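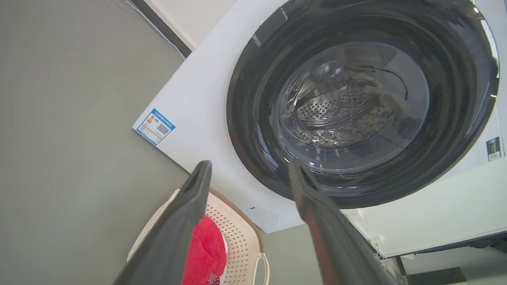

The perforated drum of a front-loading washer, behind the door glass.

Weigh the Sugar
By Akash Mishra

Candy recipes should give sugar by weight. A cup of confectioners' sugar changes with sifting, humidity and the hand that fills it, and in fondant the error goes straight into the texture. I compared 1112 home recipes for fudge, fondant and marzipan. Of these, 1077 used cups alone. Several asked for a cup "sifted" without stating whether to sift before or after measuring.

Mamta Mishra objects that most kitchens own cups and few own scales. A basic scale costs less than a candy thermometer, and the same recipes call for the thermometer without apology. Print grams first and put cups in parentheses for readers who want them.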